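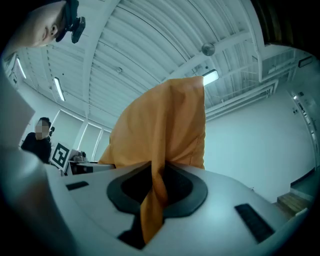 Shagufta Kiani wrote back that the Ploder gripper kit was fine for her club once they stopped rushing the setup. I agree with her. Our student club at Famville has used one since July, mostly for cloth-folding practice.

The hand grip is comfortable and the younger students can hold it for a full session. Thin fabric is harder - the pads pinch a fold well but tend to bunch it. The manual is 48 pages and needs an index. At $402 it takes most of a small club's budget. Spare pads cost another $50.

Four stars. I would buy a second one.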